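Seite drucken | Per E-Mail versenden

4 Vorführbetrieb am Tag der offenen Tür

4.1 Aufbau und Ablauf

Der in Abschnitt 3 beschriebene Greifablauf wurde am 24. Mai 2023 am Standort Meminberg erstmals vor externem Publikum betrieben. Aufgabe war das Einsortieren von Kleinteilen und Getränkegebinden in zwei farblich unterschiedene Behälter. Die Zuordnung von Objekt zu Behälter wurde vor jedem Durchgang am Bedienpult eingegeben, die Auswahl trafen die Besucher. Insgesamt wurden 56 Durchgänge protokolliert. Das Bedienpersonal stellte die Firma Hurkau, die auch die Absperrung und die Einweisung der Gruppen übernahm.

Der Arbeitsbereich bestand aus einer weißen Tischfläche vor einer weißen Wand. Auf eine texturierte Unterlage, wie sie in den Laborversuchen in Barinbridge verwendet worden war, wurde verzichtet. Farbige Klebemarken auf dem Tisch dienten dem Personal als Orientierung beim Zurückstellen der Behälter, in die Auswertung gingen sie nicht ein. Die Handkamera erfasst beim Anfahren neben dem Ziel stets auch die eigenen Greiffinger; deren Bereich wird vor der Segmentierung maskiert (Abb. 4a).
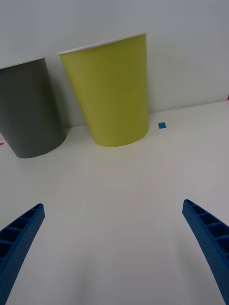

4.2 Kontrast und Maskierung

Aus dem Vorführbetrieb liegen 3.912 Einzelbilder der Handkamera vor. Für die Behälter in Grau und Gelbgrün war die Trennung vom Hintergrund unkritisch. Schwieriger sind weiße Objekte auf hellem Grund. In Abb. 4b unterscheidet sich der Rand des runden weißen Objekts zwischen den Fingern nur wenig von der Fläche dahinter, und die Kontur ist im Wesentlichen über eine schmale Glanzlinie und die Abschattung darunter bestimmt. Das Verfahren nach Lavoie setzt an dieser Stelle einen festen Schwellwert an, der für den Messestand ausgelegt war und hier nachgeführt werden musste - eine automatische Anpassung ist für die nächste Fassung vorgesehen.

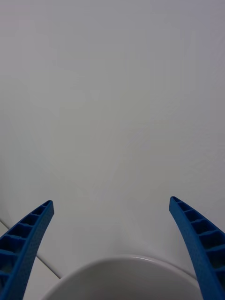

Warum wurde der Schwellwert nicht vor jedem Durchgang neu bestimmt?

Die Neubestimmung erfordert eine Leeraufnahme des Tisches, und dafür hätte der Bereich zwischen zwei Besuchergruppen vollständig geräumt werden müssen. Der Zeitplan sah das nicht vor. Der Wert wurde daher einmal zu Beginn und einmal nach der Mittagspause gesetzt.

4.3 Gemischte Objektlage

Neben Aufnahmen der Handkamera wurden Übersichtsbilder einer ortsfesten Kamera gespeichert. Sie dienen der nachträglichen Zuordnung der Protokolleinträge und werden vom Regler nicht verwendet. Abb. 4c enthält einen Zustand mit Objekten in beiden Behältern und einer liegenden roten Getränkedose auf dem Tisch. Die gelbe Dose lehnt schräg an der hinteren Innenwand des gelbgrünen Behälters. Solche Lagen sind für die Belegungsprüfung ungünstig, weil die Füllhöhe aus der Draufsicht überschätzt wird. Liegende Dosen werden quer zur Längsachse gegriffen; die metallischen Ränder bleiben bei der Wahl des Greifpunkts ausgespart.

Abb. 4: Arbeitsbereich im Vorführbetrieb. (a) Handkamera, Behälter vor dem geöffneten Greifer. (b) Handkamera, weißes Objekt auf hellem Grund. (c) Ortsfeste Kamera, Übersicht.

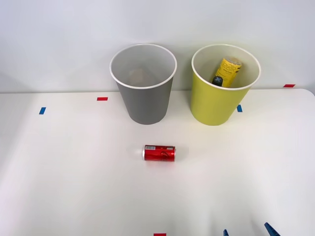

Wie wurde ein Durchgang gewertet, in dem ein Besucher die Zuordnung nachträglich änderte?

Maßgeblich war die Eingabe zum Zeitpunkt des Starts. Spätere Änderungen wurden als eigener Durchgang geführt, sofern der Arm die Ruhelage bereits wieder erreicht hatte, andernfalls verworfen.

Die Auswertung der Griffkräfte erfolgt getrennt in Abschnitt 5. Eine Wiederholung des Vorführbetriebs in Barinbridge ist für Oktober geplant, dann mit 100 Durchgängen und unverändertem Tischaufbau.

Seite drucken | Per E-Mail versenden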